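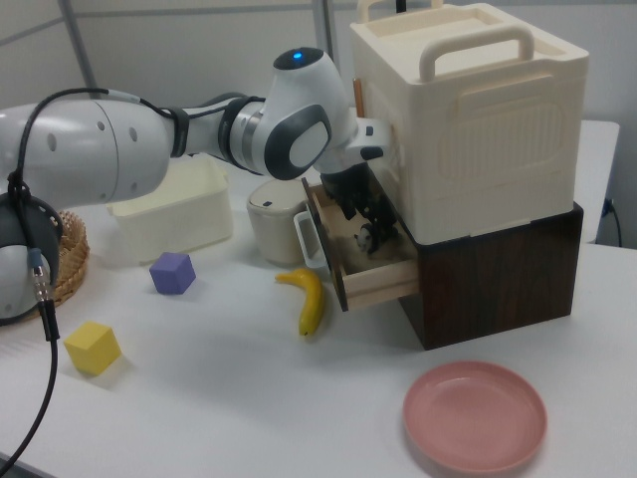 Ming-te Tsai asked after the first session whether a small office needs a written retention schedule at all, given that staff already know what they keep and where. The question is a fair one and is taken up in this unit.

Unit 4: Records Retention in Small Organizations

A retention schedule is a list of record types, each with a holding period and a final action. Staff knowledge may serve for daily work, but it leaves with the staff. In the Rivmont case, assigned for this unit, a firm holding 500 client files could not state which of them were closed. Sorting them took 11 weeks.

Students should be able to separate a record from a working copy. A signed lease is a record. A draft of the same lease is a working copy and may be discarded once the final version is filed. 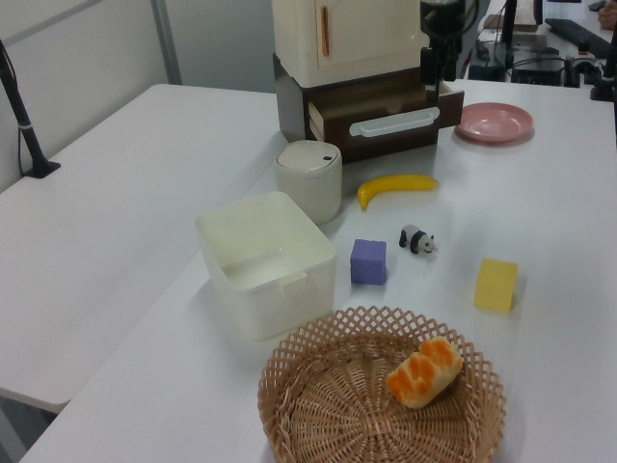
The holding period begins at a trigger event, such as the end of a contract or the close of a fiscal year. It does not begin on the date the paper was created. Many errors in student work come from this point, and the Kedora exercise is designed to test it.

Reading: Acharya, Anil, course reader, section 4, through page 73. The section on legal holds may be skipped until Unit 5.

Written answers to the Kedora exercise are to be submitted before the next session. Late work requires prior approval from the instructor.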